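3. Planning the budget for your picking cell

Read this section before you place the order with Flandeo. The arm is the biggest line on the quote, but it is not the only one.

3.1 Write down the items that you want to pick. Include the difficult ones.
3.2 Ask for the gripper and the cable kit as separate prices.
3.3 Reserve 2,884 dollars for bins, clamps and small parts.
3.4 Keep 12 percent of the total for later changes.

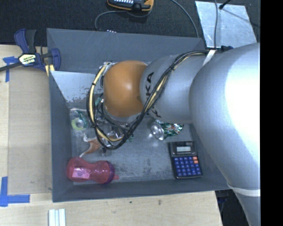
Cables and fixing are the costs which buyers forget most often. Order ties and straps together with the arm — the bundle needs a wide loop near the joint, as on the arm over the gray bin, and it must be held at more than one point. A bar clamp on the bin edge, like the blue and black one, is also a separate purchase. Plan two for each bin.

Note: For test items you do not need a special kit. A calculator, a foil packet and a plastic bottle are enough to begin.

Caution: Do not order the Flimilum controller before the table size is confirmed. Exchange of the controller takes four weeks, and the Kirkgate warehouse does not accept opened boxes.

3.5 Send the finished list to your sales contact and ask for a written quote.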